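Mobile Systems in the Workplace
Unit 6 handout: reading operating system release news
Instructor: Halina Walczak

Welcome back, everyone, and thank you for the lively messages after the last unit (I did read them all, even the long ones!). We are going to spend this session on phone operating system updates, and mostly on how they travel from the company that writes them to the phone in your pocket. It takes longer than most people expect.

Let's start with the staged rollout. A maker rarely sends a new version to every phone on the same night. A small group gets it first, the crash reports come in, and the group is made bigger if the reports look calm. Our practice case is Temton, a phone system with 463 supported models in its list, of which 126 were promised the new version by June.

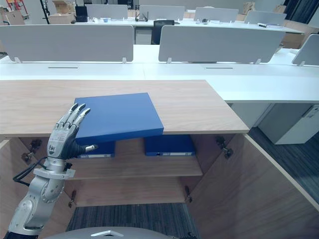

Teodor Wieczorek: I'd be careful with that word "promised." The Temton notice says those models are eligible, and my own phone was eligible for the last version too and never got it.

Teodor has a very good point, and I have changed my slides because of it. Please write "eligible" in your summaries unless the notice gives a firm commitment. While you're at it, keep "announced," "released" and "installed" apart, as they are three different moments and news stories love to blend them together. 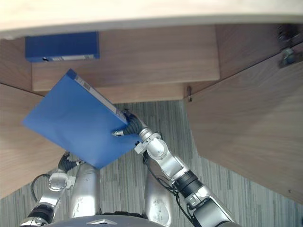
Fig. 2. Hand holding a blue binder.

Next come the carriers. Suppose a carrier like Traltgate tests each build on its own network before passing it along. Two neighbors with the very same phone can then be weeks apart, simply from having different plans. When you read that an update is "out," ask yourself: out where, and on whose network? 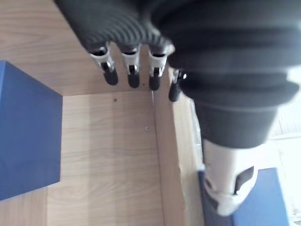 Fig. 3. Robotic hand above light wood.

Now for the part I enjoy most, which is leaks! A leaked date may be perfectly right on the day it was written and wrong a week later, so always note when the claim was made and whether the company has confirmed it. 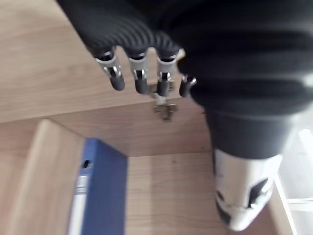 Version numbers deserve a few minutes as well. The first number usually marks a big release, and the ones after it mark smaller changes and fixes, though each maker bends this a little. Shared code is what makes the small fixes so frequent: picture it like the row of four fingers on that hand, each with its own silver joint, where a change to one joint's design would have you checking the other three. A fix to the Bluetooth part of a system can send the testers back to audio, calls and the watch app in just the same way.

For next time, read the Temton release notes (build 646) and write up to 400 words on who can get the update and when. Aleksandra Lis has kindly agreed to swap drafts with anyone who would like a second reader.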